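Stiketti Tabletop Sorting Cell
Planning and pricing page, updated 2020-03-01

The Stiketti cell is a single-arm pick-and-place station sold by Massawe for small packing rooms, training shops and test labs. It comes as an arm, a two-finger gripper, a perforated work surface, a controller and a license for the planning software. Crates and totes are not included, and most buyers already own something that will do.

Base price is 3,280 per month on a 39-month lease, with delivery and first setup included. Purchase pricing is quoted separately. Ask for the Durow option if you need the longer arm; it uses the same controller but a heavier base, and it changes the floor requirements listed further down.

Plan the work before you plan the hardware

The planning software runs on an ordinary office computer. You lay out a simulated board, place the items you handle, and run the arm against them. We ask every buyer to do this before signing. It takes an afternoon for a simple product mix, and it is where most wrong orders get caught.

Start with a mix that is awkward on purpose. A tall narrow carton, a bottle with a screw cap and a long squash lying flat each need a different grip, and an open tub has to be picked up by the wall or the rim. Leave plenty of bare board between items on the first run. Tighten the spacing once the picks are reliable.
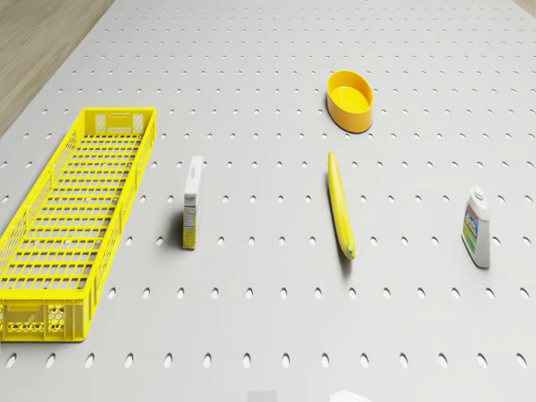 Crate position matters more than people expect. A long crate set at an angle takes up much of the reach on its side, and the arm has to clear the walls on every drop. If you can turn the crate or use a shorter one, you may be able to stay with the standard arm and skip the Durow option. Try both in the software and compare the cycle times in the report it prints.

Color can also be a problem. If your products are the same color as the crate, test with the real crate color loaded, and budget for the second camera if the report shows missed picks.

What to budget for besides the lease

Spare finger pads. Order two sets with the cell. Glossy items wear them no faster than cardboard does, but dust will.

Electrical work. The cell needs its own circuit. It should not share one with a compressor or a heat sealer.

Guarding. Standard panels are included on three sides. The fourth side is left open for your conveyor or table, and the light curtain for it is a separate line on the quote.

Training. One operator session is included. Additional sessions are held at the Sirnthorpe shop or at your site, and travel is billed at cost.

Floor and room

The standard base needs a level floor and 40 inches of clear space on the service side. The Durow base needs 70 inches and must be bolted to concrete. Wood floors are fine for the standard base if the leveling plates are used.

Lead time

Orders confirmed before the end of November are built in the winter run. Later orders move to the spring run. A completed software layout has to be attached to the order.

For a quote or a trial copy of the planning software, write to Oksana Melnychuk in equipment sales at Massawe. Include the outside dimensions of your largest crate and the weight of your heaviest item.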